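I signed up for the evening robotics class at the Faulkner Center in Lurutville expecting to be annoyed, and I was, though for different reasons than I thought.

The flyer promised we would "teach a robot to work." There are 22 of us and one arm, so most of the teaching is done by whoever gets there early. The course fee was 700 dollars, and so far I have spent more time waiting in line than touching anything. To be fair, the instructor knows the stuff. He just believes in it a lot more than I do.

My group picked the latch project. The arm is supposed to work a plain metal latch on a wooden surface, the kind of thing a toddler figures out when you turn your back. The Drosgate workbook says it should take 6 sessions. I don't know who they tested that on.

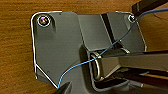 So does the robot know how to open a latch by now? It can do it from the starting position we practiced, and when we shift that a little it mostly misses.

We logged 17 tries last week and argued for half the class over what to call a success. One guy wanted to count any try where the bar moved. I said my cat could move the bar. We settled on "fully open, no help," and after that the numbers looked a lot worse - which is probably why the workbook never defines the word.

The other group is doing the Jirard challenge, sorting blocks into trays, and they walk around like they already won. Their robot program only runs with the overhead lights on. I asked what happens in a kitchen at night and got a long answer about future work.

I'm not quitting. I like the people, and I like taking things apart when they go wrong. But there is a second course starting in November, and they have already asked us to put down a deposit. I told them I want to see the latch open first.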